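Detach: Final Report, Section 4 – Results and Remaining Problems

Our proposal promised 1000 clean pick-and-release cycles by December. Wisix managed 50 before the Irnen driver board overheated, and of those, 14 ended with the part still stuck to the finger. For a project named Detach this was awkward. We refitted the release spring, rewrote the timing, and stopped inviting visitors.

The gripper is the third version, and the only one to survive a whole month of team Ochoa. Most of the remaining trouble is cabling. Version 2 died when a connector worked loose, and we responded by buying longer cables. White strands still wander over the marbled floor to a small black box, and tidying them remains item 3 on the list, where it has been since the list began.
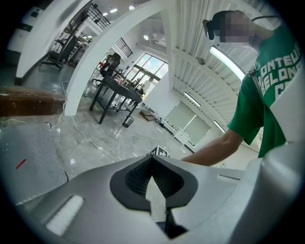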